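Showing the task with two hands: notes for my part of the talk
Gyu-bin Yeom, Letari group, Prestdale

Slide 1. Greeting
Say thank you to Hanna Savchuk for the invitation. Speak slowly. My part is the teleoperation in the simulated kitchen, and Do-yoon Ki will speak after me about the training.

Slide 2. Why we show and do not write
We tried first to write the motion by hand, point by point. For one arm it was possible. For two arms with many fingers it took us too long, and every small change of the counter broke the program. So now a person moves and the robot hands follow.
Pause here. Ask who in the room has used a teleoperation glove.

Slide 3. How the operator works
The operator wears gloves and looks at the kitchen from above. Ga-eun Maeng is our main operator. She says the first hour is the most difficult, as the simulated fingers do not give any feeling of touch. She learned to move slowly near the food and faster over the open counter.
We have 2,624 demonstrations in the set called Cusi. Of these, 83 were recorded by new operators on their first day — we keep them separate.

Slide 4. The counter
Leave this slide up for some time. The left hand is over the plate with the pear, and the right hand is next to the red pepper on the cutting board. Mention that the fingers of the left hand hide part of the food from this view. It is a real difficulty for the operator, and for the policy too. 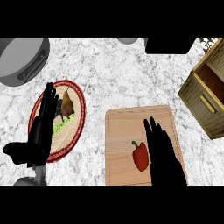

Slide 5. What makes a good demonstration
One task from start to end, without long stops. If the operator hesitates more than 5 seconds, we record again. Both hands should have a clear job. When one hand waits, it should wait in a quiet position, and not shake.
Tell the story of Dong-hyun Jang and the drawer, but only if there is time.

Slide 6. Open problems
Small objects under the palm. Tired operators — after 3 sessions the quality goes down. Different hand sizes also need new calibration.
Give the microphone to Do-yoon. Questions come after his part.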